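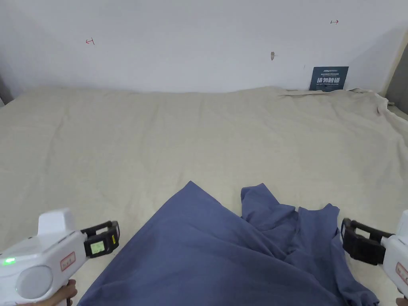
Yee-man Chien
Reluctant housekeeper, Waltcombe
2022-12-31

I have been folding laundry all my adult life and I'm still bad at it. My mother could turn a heap of clothes into a stack you could have mailed. I can turn a stack back into a heap by opening the drawer it's in.

We moved to Waltcombe in February, into a place with less closet than either of us wanted to admit while the agent was standing there. Ross (Innes, my husband, owner of most of the T-shirts) said we would simply own less. Then he unpacked a shirt from a 5K in Fladport that he didn't run. He was given it by someone who did. It has survived every purge since college and I have stopped raising the subject.

So the folding became my problem, in the sense that I was the one who complained about it. I read a book. I watched a woman with very calm hands do a whole basket while talking about gratitude. And I decided to spend the slow week at the end of the year learning to do it properly, on a big flat surface, with my phone in another room.

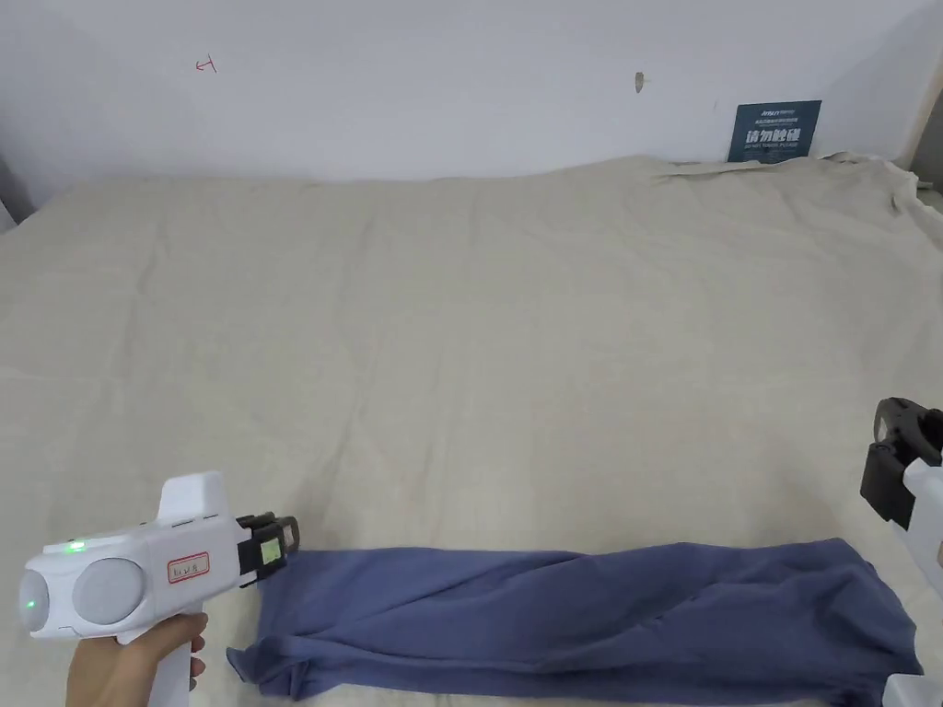

Folding starts with getting the thing flat, and this is where I lose most of my time. The videos all begin with a garment already lying there like a paper doll. Mine come out of the basket in the shape of a fist. You find an edge, you pull, you find out it was a different edge. Then there's the matter of what's underneath, and a wrinkled cover under wrinkled laundry is no help to anybody. Look at the blue one, folded lengthwise with shallow creases all the way along, lying on a beige cloth that has plenty of its own. I've gone at a stubborn crease with the side of my hand for a good minute before noticing it belonged to the bedding.

My advice, such as it is: smooth the bottom layer first. I know. It took me four days to come around to it, and I resented every one of them.

The other thing I picked up is to go lengthwise before you go any other way. Get it long and narrow, and then you only have to worry about making it short. When I start by folding top to bottom I get a square that leans, and by the time it reaches the shelf it has slid off itself.
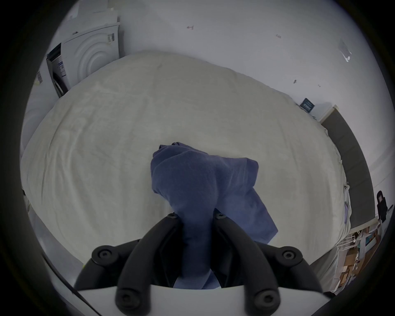 The pick-it-up-and-start-over method

There is a point in every bad fold where you should quit, and I always go two folds past it. Ross doesn't. He grabs the whole mess in the middle, hoists it into the air, lets the ends hang down however they like and drops it back on the bed. Then he begins again with a light heart. I find this maddening to be in the same room with — it looks so much like undoing work. But a thing hanging by its middle does show you where its corners are, more or less, and he gets through a basket before I've finished being disappointed in a pillowcase.

I tried it on dark blue things first, as they seemed forgiving. Then on a fitted sheet, which I won't be discussing.

My friend at Crichton swears you can skip all this by taking everything out of the dryer the second it buzzes. I'm sure that's true. I'm sure there are people who floss at lunch, too.
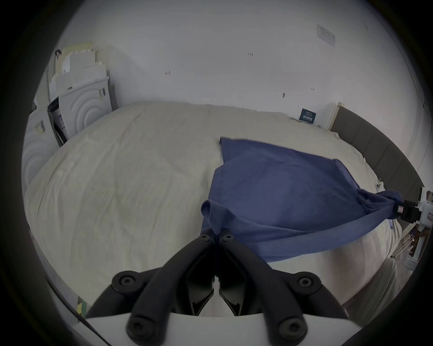 Filed under: Laundry, Marriage

The one job that does go better with two people is anything you can hold by opposite ends. You each take an end, pull it out across the bed on the diagonal, and whatever has twisted itself into a rope in the middle shows up right away. Fixing it is a question of which of you turns your end over. We both turn ours over. Then it's a rope the other way.

We've got a system now, where whoever is closer to the headboard stays still and the other one does the turning. It works for towels and for his bigger shirts. Socks remain lawless. I've also given up on the idea that everything in a drawer should stand up on its own like files, which the book was very firm about. Mine lean on each other and seem fine.

Next up is the linen shelf, where the Fladport shirt has been spotted among the dish towels. I didn't put it there. I'm not going to say anything until he does.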